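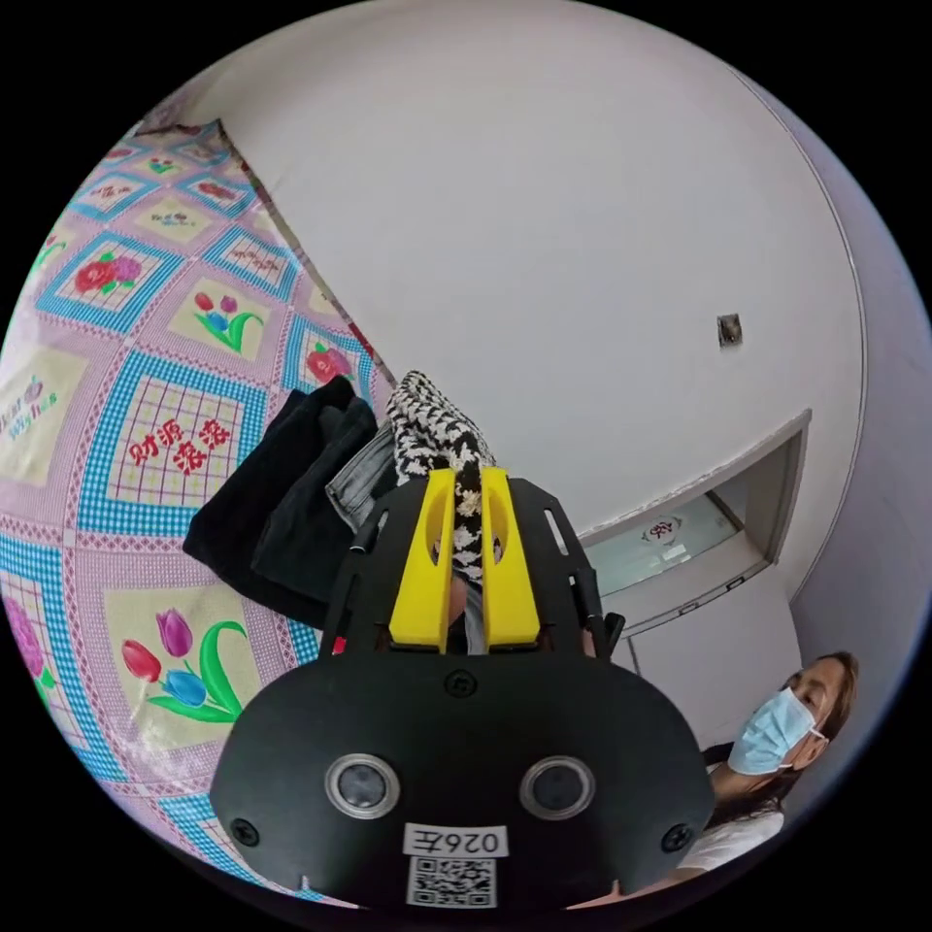

What did we want to find out from the Todari open day?
How much practice a new person needs with a hand-held gripper before their recordings are worth keeping, and how Todari checks them afterward.

Notebook, visits
17/09/2022
Present: Úna Brennan, Brendan Flanagan, me (C. Daly). Mairéad Doherty joined for the second half.

Open day ran in two parts, a talk and then the working rooms. Skipped the coffee in between and asked to see the bedroom work first, as bedding and clothes are what we keep failing at on our own bench.

Talk was given by Cillian Nic Giolla. He started with the numbers. 2,616 recordings of household tasks made since April, 1,463 kept after review. Brendan asked what happened to the others. Most were dropped for one of two reasons: the fingers closed outside the view of the camera, or the operator paused partway through and started over without ending the recording. They do not try to trim the second kind. They did at first and it took longer than recording again.

No robot arm in this part of the day. The arm work is under a separate project called Mac Suibhne and was not being shown. Úna asked twice. We can request a separate visit.

Notes from the bedroom:

Yellow fingers with a long slot down each one. Cillian said the slot lets the finger give a little on soft things. Ours are solid. Worth cutting a pair to try.

Clothes first. Dark garments in a pile on the bed, with a black-and-white houndstooth piece beside them, and the fingers go for the houndstooth. The dark things next to one another are the hard case for their software, by Cillian's account. It can't tell where one garment ends and the next begins. They keep those in anyway. On our bench we have been sorting by color before we record, which now looks like a mistake.

The bed covering is very busy, all squares and flowers. I asked if they had ever tried a plain sheet. They had, for the first few weeks, and the results fell apart as soon as anything patterned came up.

Approach: slow for the last hand's width, fingers open early, close once. If the first close misses, back off fully before the second try. The instruction sheet says the same thing with more words. Got a copy, it is in the Fostow folder.
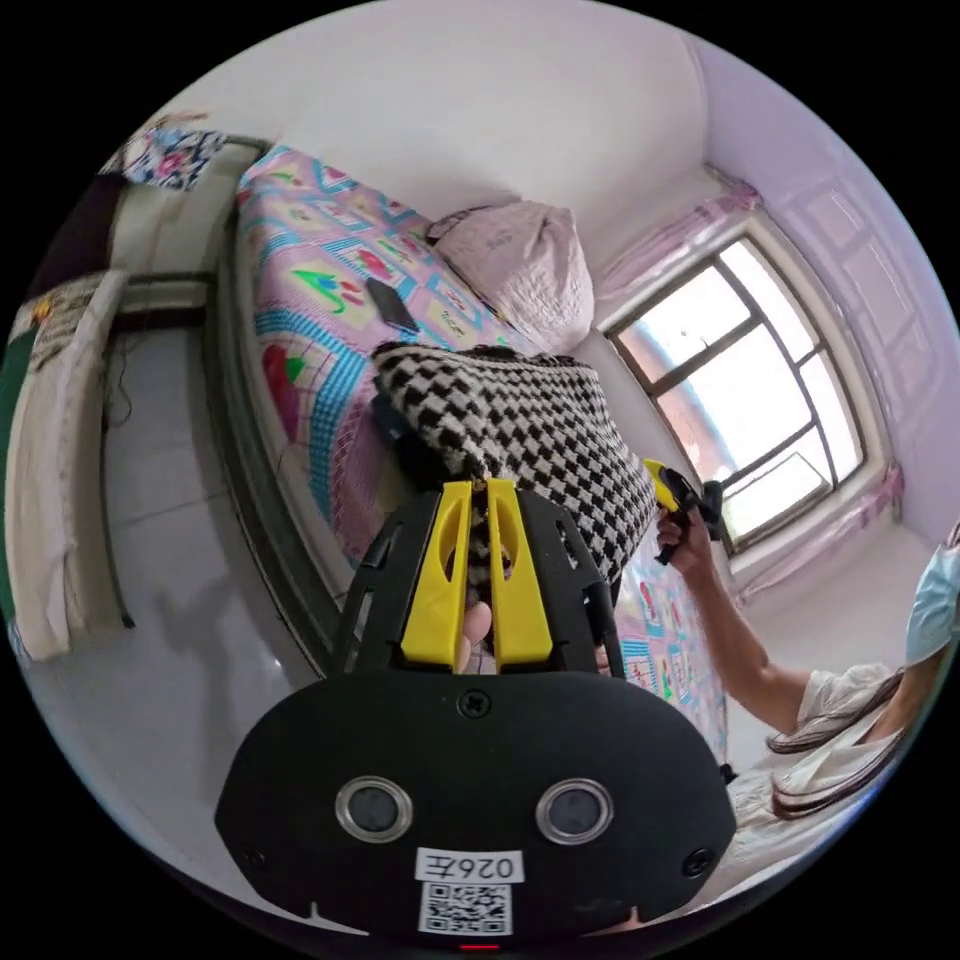
Photo: Todari, open day, bedroom room set

Two grippers can be out at the same time, one per person. Small label and a QR code on the back of the housing, below the lenses. We have been writing numbers on tape and the tape comes off. Úna to order labels.

Window light: the daylight behind the bed is strong and washes out. I expected them to draw the curtain for recording. Cillian said they leave it alone unless the object itself can't be made out. Brendan disagrees and thinks we should fix our lighting before we do anything else. Left open for the next meeting.

Reflections on the floor tiles are a known nuisance for tracking the position of the gripper. Their fix is to start each recording with the lenses pointed at something with plenty of pattern, then move to the task. We start ours pointed at the bare bench top. Change this.

Mairéad had a go in the practice room next door. Task was to lift a folded towel and set it down on a chair. She took 16 tries to get one the reviewer would accept. He passed the next 9 without comment. Her wrist was sore afterward. She said the weight is fine but the trigger is stiff. Ours is softer, so no change there.

Review software is called Clakel. One reviewer per recording, keep or drop, and a short reason picked from a list. I liked that the operator sees the reason the same day. Asked for the list of reasons and Cillian will send it.

Did not get answers on:
- cost of replacement fingers
- how they store the recordings that get dropped
- whether the arm uses the same finger shape

To do
Brendan: cut one pair of slotted fingers, same length as ours.
Úna: labels, and the email about the Mac Suibhne visit.
Me: rewrite our start-of-recording step, mix the laundry colors back together, record a short batch with the old fingers so we have something to compare against.
Mairéad: type up her practice notes while she still remembers them.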